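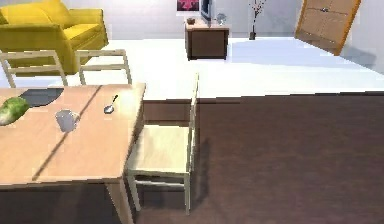 How do you keep rushing stats for a football game by hand?

One line per carry, written down the second the play is whistled dead, with the spot it started from and the spot it ended. Totals come later. Don't add anything up during a drive.

OK, longer version. I keep the book for the Brallow varsity and I get asked this every September by a new parent or a kid who got hurt and wants something to do. Typing this fast before Monday film, so bear with me.

What you need

A clipboard. Two pencils, real ones, pens quit in the cold. A roster for both teams with jersey numbers. A gallon zip bag big enough to go over the clipboard and your hand when it rains. Paper with columns already ruled. I use the Drollevik sheet, which has 40 rows on a side, but notebook paper and a ruler is fine.

Columns, left to right: quarter, down, distance, start, number, end, gain, notes. Keep notes wide. You will want it.

Before kickoff

Write the team names and which way each one is going in the first quarter. Find out about any number changes. There's always one. A torn jersey, a kid wearing somebody else's 4, whatever. Fix the roster now, in pencil, before the coin toss.

Pick your spot. High is better than close. From the sideline you can't tell the 38 from the 41.

Recording a carry

Snap. Watch the ball, not the line. Write the jersey number first. You can get the yard line off the official after, but the number is gone once they all get up.

Then the end spot. Full yards only, no halves. Use where the ball is placed for the next play, not where you think his knee was.

Gain is just end minus start, but watch midfield. From your own 45 to their 45 is ten yards, not zero. Everybody messes this up once. I write own side as minus and their side as plus, so -45 to +45, and that stops it.

Loss goes in with a circle around it. Don't use a minus sign for losses if you're already using it for field side. Learned that one at Wibisono, spent a whole bus ride fixing it.

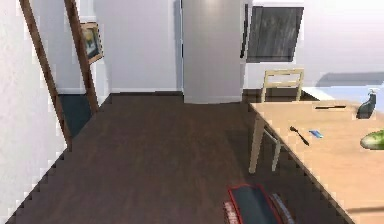 Sacks are the next headache. In high school and college a sack counts against the quarterback's rushing. In the pros it comes off team passing. So know which book you're keeping. I put SK in notes every time either way, then you can pull them out later if a coach wants to see what the kid ran for on purpose.

Kneel downs: a carry, usually a loss of one or two. Yes it wrecks the average. Write it anyway.

Penalties

Flag on the play, stop writing. Wait. If it's accepted and the down gets replayed from the old spot, the run never happened, so one line through it and PEN in notes. Don't erase, you'll want to know why there's a gap.

Holding downfield is the ugly one. The runner usually gets credit up to where the foul happened and the yards get marked off from there. So a 22 yard run with a hold 9 yards past the line is a 9 yard run. Get the spot of the foul from the ref if you can see him point.

Penalty yards never go on the runner. Face mask tacks on 15, those are the team's.

Fumbles

Runner keeps the yards to where he lost it. If his own guy falls on it further up, the extra is not his. Circle an F in notes and put who recovered.

Halftime

This is when you add. Per player: carries, total gained, total lost, net. Then the team. Then check it a second way. Add the whole gain column top to bottom and it should match your players added together. If it dosen't, look at the midfield plays first, then the losses. Nine times in ten it's there.

Do the same thing after the fourth. Don't leave it for the car.

Season totals

Keep one running page, one row per game, and only copy numbers across after they've checked twice. Carries, net, touchdowns, long. That's plenty.

Average is net yards over carries. Our feature back last year had 1,041 net for the season and the team finished with 2,465, and both of those came off paper before anyone put them in a computer. The league site had him short because of one game at Drirum, where their book gave a 12 yard run to the fullback. We had the sheet, we had the play, it got changed. Which is why you keep the sheets. Folder, by week, don't toss them in December.

Few last things

Trade halves with somebody if you can. Your eyes go in the third quarter.

Wildcat snaps, write who took it, even if he hands off. Handoff means the carry goes to whoever got the ball, but coaches ask.

Backward pass is a run, not a pass. So a swing thrown behind the QB goes in your book and the passing person leaves it alone. Talk to eachother on those.

Blank columns are fine, guesses aren't. Put a question mark and check it on film.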